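Section 2: Placing and Focusing Your Gremero Projector

Now for the fun part! By the end of this section you'll have a picture on the wall, and you can go straight on to Section 3 for sound. If you haven't charged the battery yet, plug in the adapter and work through these steps with the projector on wall power.

Choosing a surface

The Gremero has a 300-lumen lamp, and it looks its best on something plain, pale and matte. White is the usual choice, but light gray is well worth trying. Blacks look deeper on it, and old movies in particular come up beautifully. Glossy paint gives you a bright spot in the middle of the picture, and dark surfaces swallow most of the light.

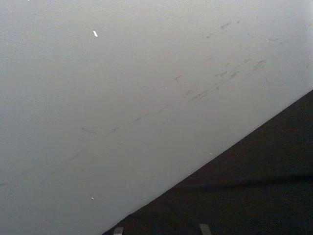

Pale matte gray next to near-black. Aim for the pale side.

Small smudges on a wall usually vanish once a movie is playing. Hooks, seams and light switches don't, so slide the picture sideways if you can.

Setting up the table

1. Put the table squarely in front of the wall. The feet of the projector need a firm, level top.

2. If your tabletop is shiny or very light, lay a dark cloth over it. Stray light bouncing up from the table washes out the lower part of the picture, and a plain black cloth makes a bigger difference than you'd expect. Wrinkles are fine.

3. Leave a hand's width of open space on both sides of the projector. The fan draws air in on the left and blows it out on the right.

CAUTION: Never let cloth cover the vents or bunch up underneath the projector. If the fan gets loud or the red light blinks, turn the projector off and let it cool completely before you move it.

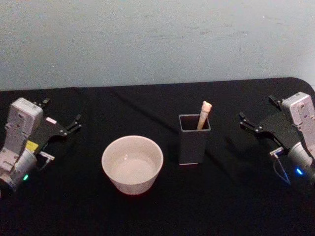
4. Run the power cord off the back of the table, where feet won't find it.

5. Slide the lens cover open and hold the power button until the light turns green. The Lukumay start screen appears shortly after.

CAUTION: Do not look into the lens while the lamp is on. Keep small children and curious pets on the far side of the table.

Getting a sharp picture

6. Press MENU, choose Test Grid, and move the projector forward or back until the grid is the size you want.

7. Turn the focus ring slowly, watching the center of the grid first and the corners second. Go a little past sharp, then come back.

8. If the grid is wider at the top than at the bottom, open Keystone and press the down arrow until the sides are straight. Small corrections look best. For a big one, raise the projector on a sturdy box and start again from step 6.

NOTE: Focus drifts slightly as the lamp warms up. Touch it up once the opening titles have gone by.

Lamp modes

Eco mode gives you 4,000 hours of lamp life, and Bright mode gives you 3,000. Start in Eco with the curtains closed. It's quieter, and in a dark room it's plenty! Bright mode is great for an early show, when there's still some daylight coming in.

To switch modes, press and hold LAMP on the remote until the icon changes.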